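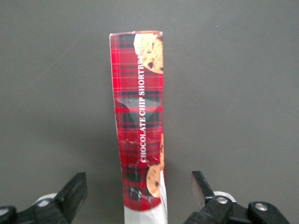 Notebook, April: box grasps on the Triltcombe bench

Home | Notebook | Parts | Log in

Moved on to the shortbread box, narrow side toward the wrist camera. Wide open, the fingers leave space on both sides of it. The glare on the tartan sits over part of the word CHIP, so I want to turn the lamp before the next set.

Varow controller set to 50 Hz, closing speed down to 17 percent. Encoder reads 4,000 counts at full open. Nendis pads still on, right one needs its screws checked.

To do: lower the force limit, repeat with the box turned flat side on.

2 comments | Share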